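Kedulska Play Kitchen Cabinet and Pantry Set: Review

Filed under: Pretend play, storage toys

Verdict in brief: a well-proportioned toy cabinet with a good drawer and a mediocre drawer handle. The loose accessories are uneven in scale. Recommended for a low table, with reservations about the finish on the drawer front.

Background

The Kedulska set is sold as a small cabinet with a pull-out drawer, to be used with whatever toy food and tableware the household already has. I bought the cabinet new and filled out the table with loose pieces from Petridis and Vokesa, along with a few items left over from an older Nellell box. The price difference between the cabinet alone and the bundled version was not large enough to matter, and I preferred to pick the accessories myself.

The test ran from June until the end of the summer. The cabinet was used on a white tabletop at sitting height, mostly in the morning. It was emptied and put away each evening.

Assembly

The cabinet body arrives in one piece. The drawer is packed separately and the front panel has to be fixed on with two screws, supplied. A short screwdriver is needed and is not supplied. The instruction sheet consists of 3 drawings, the second of which shows the drawer upside down. Ignore it and follow the third.

Assembly took less time than removing the packing tape. The tape leaves a residue on the cream parts that comes off with dish soap. It should not be scraped, as the surface marks easily.

The cabinet body

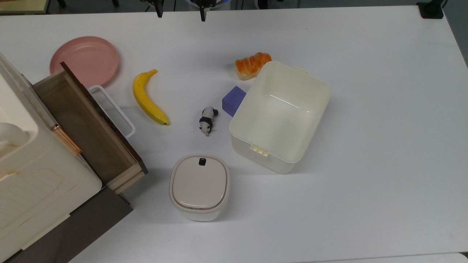 My main interest was in the drawer, as this is where most toy cabinets of this size fail. Cheaper models use a shallow tray with no real side walls, and anything round rolls out over the edge the first time it is pulled. Kedulska has built a proper box. The interior is light tan with a flat wooden floor, and the dark brown front panel gives the drawer a clear outer face against the cream cabinet. The body itself has rounded edges and molded panels, and I found no sharp corners by hand. A slim copper-toned handle is set into the side. It is the neatest piece of hardware on the product.

Drawer travel is smooth for most of its length and tightens near the end. A small amount of candle wax on the lower edges corrected this for several weeks at a time. There is no stop, so a hard pull brings the drawer out completely. For a child under three I would consider this a fault. For an older child it is useful, because the drawer can be carried to another part of the table and used as a crate.

The handle on the drawer is a white plastic loop. It is wide enough for an adult finger and comfortable for a small hand. Its color does not match anything else on the unit, and the plastic feels lighter than the rest of the construction. I would have accepted a higher price for the copper-toned finish on both.

The dark finish on the front panel shows scuffs. After the first month there was a dull line along the lower edge where the drawer had been set down repeatedly. Wiping did not remove it. Furniture wax in a dark shade made it less obvious.

Stability

The cabinet does not tip when the drawer is open and empty. With the drawer fully loaded and extended, it leans forward slightly but stays put. Pressing down on the extended drawer will tip it. A strip of rubber matting under the rear edge improves matters.

Loose accessories

The pieces I used with the cabinet were bought separately and are rated here only for how well they work with it.

Banana: yellow, with a darker brown tip. Good curve, good size for the hand. Out of scale with nearly everything else on the table, which did not affect play in the slightest.

Sushi: pale rice base with orange roe-like pieces on top. The best detailed item of the group. The gaps in the topping collect lint and need a soft brush.

Plate: round, pink, raised rim. The rim is high enough to keep small pieces in place when the plate is carried. The surface is matte and does not show fingerprints.

Square container: white, open, slightly rounded corners. The most useful piece after the drawer. It sorts small food well and is easy to rinse.

Canister: cream, with a domed lid. It could pass for a trash bin or a rice cooker and was used as both. The color is close to that of the cabinet, though the two were not sold together.

Panda and block: the panda is a small black-and-white figurine and the block is plain purple. Neither is kitchenware. The panda was the customer.
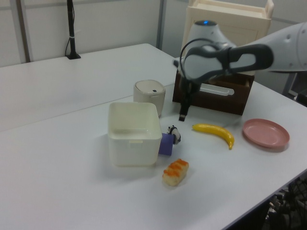

The drawer box, square container and canister in use with the loose pieces.

Storage and table space

The maker states that the cabinet suits "any play table." This is optimistic. Once the drawer is open, the working area in front is reduced considerably, and on a narrow table there is little room left for the plate and container. Two tables pushed together solved the problem in my case. The seam between them caught the edge of the plate now and then, and a runner of adhesive felt would fix that.

Putting away is straightforward. Small food goes in the drawer, the canister stands beside the cabinet, and the plate goes on top. The banana fits in the drawer only when laid at an angle.

Cleaning

The cream surfaces can be wiped with a damp cloth. The drawer floor should be kept as dry as possible. I left a wet cloth in it overnight once and the grain rose in one corner. Light sanding at 200 grit brought it back, and no color was lost.

Ratings

Construction: good
Drawer: very good
Drawer handle: fair
Finish: fair on the dark parts, good on the cream parts
Instructions: poor
Value: good at the cabinet-only price

Buyers who already own toy food should choose the cabinet without the bundle. Spare front panels can be ordered from Kedulska, and mine came with the screws included.

3,024 readers have viewed this review. Comments are closed.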